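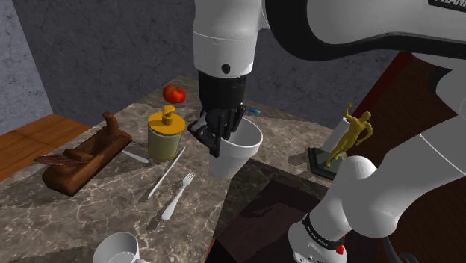

How many demonstrations does it take before the arm can do the job by itself?

It depends mostly on how much you move things between tries. With the pot starting in nearly the same spot, I had something worth watching after 14 good runs. Once the starting spot could be anywhere on the counter I needed far more, and I'm still adding to the pile.

From: Hjørdis Ekström
To: Emenano users list
Subject: Re: Recording by remote control, where do I start?

Hi Ashok, hi everyone,

What a great message to find in the list! I've been recording in the Narnia kitchen (the simulated one, with the marble counter) for most of this winter and I've been dying for someone to ask. I'll answer between your lines, and I moved the question about numbers up to the top because two other people wrote to me with the same one.

On 22nd February, Ashok Joshi wrote:

> I finally have Emenano running with the simulated arm and I can
> drive it with the hand controller. I can get the gripper to the
> pot, but then I spend ages wiggling before I dare to close it.
> Is that normal?

Very normal. My first runs were awful. The longest one in my folder is 810 steps and most of those are me hovering over the rim, going down a little, losing my nerve and coming back up. The trouble is that the arm learns the hovering too. I trained on those early runs just to see, and it copied my dithering beautifully. It would stop above the pot and sway.

What helped me was doing the whole move with my own hand first, on a real mug on my desk, and saying the parts out loud. Over, down, close, lift. Then I drive the arm at that same pace. If I catch myself thinking in the middle of a run, I throw that run away and start over.

> Do you grab the pot by the rim or around the body? I keep
> knocking it.

By the rim, one finger inside and one outside. The pot is wider at the top and narrows toward the base, so squeezing the body lets it slip down on me. Come in from the side you can see best. I lost a whole evening to coming in from the far side, where the gripper hid the very edge I was trying to catch.

Pick one way in and stick with it for the first batch! Mixing rim grabs and body grabs early on gave me an arm that aimed for a spot halfway between the two.
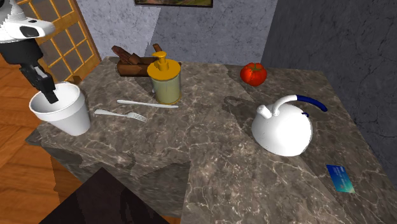 Should the other things on the counter be cleared off while you record?

Leave them where they are if the arm will have to work around them later. Recording on a bare counter is easier, but an arm trained that way may sweep straight through whatever it meets the first time the counter is full.

Back to your message.

> I'm also wondering what to do with the bad runs. Delete them?
> Keep them in a separate folder? The Plisus plugin asks for a
> label and I've been leaving it blank.

Please don't leave it blank, you'll hate yourself in March. I have 185 runs recorded and 103 of them went into training. The rest are labeled with one word each: bump, slip, slow, wrong. I've gone back to the "slip" ones twice now. Some of them have a lovely recovery at the end – I drop the pot, come back, get it again – and I cut those endings out and used them as runs of their own. That made a bigger difference than any setting I touched. Before that, one missed grab and the arm was lost. After, it would back off and have another go, and I may have cheered loud enough to wake the dog.

The cutting is fiddly. Start the piece a bit before the gripper opens, and make sure the pot has stopped rolling.

> Last thing: is the kettle a sensible second task, or am I
> getting ahead of myself?

Go for it, but try it late. The handle is the obvious place to hold it and it's a curve, so the wrist has to turn while the arm is coming down, and I find turning and lowering at once with the hand controller pretty hard. I'd do the tomato first. It's round and forgiving and you can come straight down on it. The fork is the one I'd put off longest. Flat things lying on a flat counter are miserable to pick up, and my best attempt so far ended with the fingers pressing on the marble.

Two small settings, in case they save you time:

Turn the hand scaling down in the Plisus panel until a big movement of your hand gives a small movement of the gripper. It feels sluggish at first.

Bind "discard run" to a key you can reach without looking. Mine used to be next to "save" and I don't want to talk about it.

I've been meaning to write up how the Bråten folder layout works for this, with the labels and the cut pieces, but my notes are a mess right now. If anyone wants them messy, write to me off list and I'll send them along. And Ashok, do post your first clean run when you get one, I'd love to see how you come in on the rim!

Hjørdis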